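Review: the Broltik two-arm kit, after a term with our robotics club

Mon 18 July

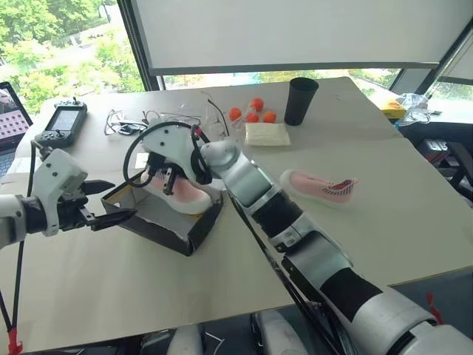
Helge Söderlund wrote in to ask whether a school club could really get its money's worth out of a two-arm kit, or whether we'd be better off with a box of little wheeled buggies and a roll of black tape. He's been burned before, he said, by a clever machine that ended up in a cupboard by September.

Fair question, Helge! I was wondering the same when we signed for ours. We've had it for a term now, with 18 students sharing it on Thursday evenings, and I've come round to it in a big way (with a few grumbles, which I'll get to).

Our project for the term is packing shoes. One pair, one box, both shoes in. It sounds like nothing until you try to get a pair of arms to do it, and then you find out how floppy a knitted upper is and how much a shoe likes to roll over the moment you let go. The club picked pink trainers, mostly so we'd stop losing sight of them against the black box.

Driving the arms by hand is the best bit. The beginners got the hang of it in one evening, and Tove Thorlacius had the left arm opening and closing on cue before I'd finished reading the safety sheet. The grippers are better than I expected too. Those slim black fingers get right down inside the shoebox, where the chunkier ones on our old Brirnel just bashed the sides.

Now the grumbles. Cables! They loop over the grippers, they run under the arms, and they breed on the table if you don't tidy up between goes. I'd have happily paid extra for some decent clips. The manual is thin as well, all 139 pages of it, if that makes sense: masses on menus and hardly a word on what to do when an arm stops halfway and sulks. We lost 3 sessions to that before one of the older students found the setting.

Setting up takes a good chunk of the evening, so leave it on its table if your room allows. Ours gets used for other things on the off days, but we've been let off moving it so far. Mind the elbows, too, they swing out further than you think.

Would I buy it again? Yes, for a club that already knows its way round a laptop. For a brand new group I'd start smaller and save up. We're trying two different sizes of shoe next term and I'll add a note on how the grippers cope.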